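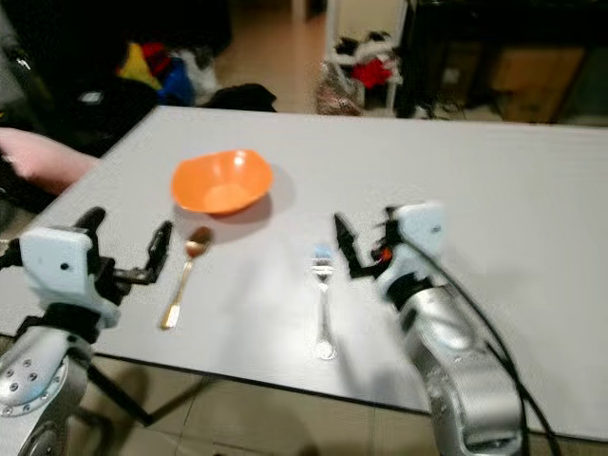 Both grippers open, with a spoon and a fork to choose from.

Home Posts Archive About Contact

I went to see the Fallitero setup because I had been rude about it online, and Kheri Makokha wrote back and told me to come try it. Fair enough. I still have most of my doubts, but they're better informed doubts now, and a couple of them moved.

If you missed the first round: Fallitero is a two-arm rig that you teach by driving it. You hold a pair of small handles, the arms copy you, and everything gets saved. Do the same chore enough times and the software (theirs is called Zakimus) is supposed to do it without you. The chore when I visited was dishes. No washing, just picking up bowls, plates and cutlery and putting them where they go.

My complaint was that the demo clips all look the same. A plate goes up, a plate goes down, cut, music. I wanted to know how many tries were behind each one, and how much of the skill belonged to the person holding the handles.

So I held the handles. I'm decent with my hands, I tie flies and I've soldered my share of tiny connectors, and I was terrible at this. The trouble is that you can't feel anything. When I pick up a fork at home my fingers find the table first and then slide under the handle. With the rig you only get your eyes. A fork lying flat on a table is a mean little object. It has almost no height, it's shiny, and if you come down a hair too far you're pushing on the table and the whole arm complains.

Kheri does it well, I'll say that. She goes slowly on the way in and never changes her mind halfway, and she told me the second part matters more. If the person dithers, the robot learns to dither. I asked whether that meant it was learning her habits along with the task and she said yes, obviously, what else would it learn? I liked her for that answer. It isn't what the brochure says.

Plates are a different kind of annoying. You pinch one by the rim and all the weight hangs off to one side of your grip, so it wants to swing. You end up tilting it and praying. I did a lot of tilting.
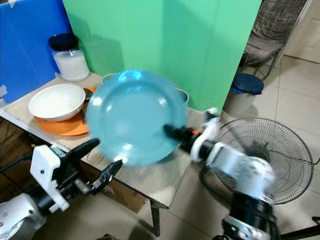
What the numbers do and don't tell me

The dish set I was shown had 222 recorded runs in it. Kheri put the time at roughly 16 hours, counting resets. Resets are the part where a human being walks over and puts everything back so you can go again, and I had never once thought about them before. It's a lot of walking over.

After all that, Zakimus gets the plate job right 78 percent of the time. I wrote that down and then asked what "right" meant, and this is where I got grumpy again. Right means the plate ended up in the target area. It doesn't count how long it took, or whether it clipped the bowl next door on the way past. It also means these plates, on this table, in this room. I asked if I could bring my own chipped dinner plates from home and try those. I was told I could, but that it "might want more data." I bet it might.

A commenter on my last post (hi, Restrepo) argued that this is how people learn too. A kid drops a lot of spoons. Sure. But you show a kid how to carry a plate in your kitchen and they can mostly carry one at grandma's. I'd want to see the grandma's kitchen test before I get excited, and I don't think anyone selling these things is in a rush to film it.

Then there's the cost. The arms and handles from Zusteck come to $2646 with shipping, which is less than I guessed. I had planned a whole paragraph of outrage and had to throw it out. The bigger cost is somebody's afternoons. If it takes two working days of a patient, skilled person to get a plate moved most of the time, I'd like that on the price tag too.

Where I softened a bit is on the messier setups. My old picture of this stuff was one block in the center of an empty bench, and the dish work is a good deal closer to real life than that. Things sit on top of other things.

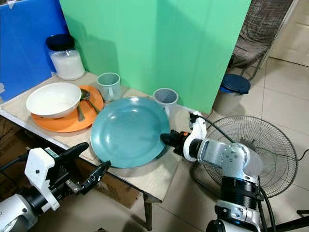

A spoon half under a bowl is a real problem, the kind my own sink gives me every evening, and I couldn't tell you the rule I use to solve it. I just wiggle it. That's the best argument I heard all day for teaching by hand. You can't write down the wiggle, but you can do it with the handles while something records you. Whether the machine gets the idea or only repeats the motion is a question I asked three different ways, and I got three different answers, all polite.

I also think the two-arm part is oversold. For most of my turn I used the right arm and left the other one parked with its jaws open, because running both took more brain than I had. Kheri uses both, but when I watched her closely the left was mainly steadying or waiting. Maybe folding towels would change my mind. I'd rather see one arm that's good at forks.

My chipped plates are in a box in the car. I've asked to come back in March and she said fine, so I'll post whatever happens, including if I have to eat my words. In the meantime, if anyone reading has trained one of these in one room and then moved it to another, please leave a comment and tell me how badly it went.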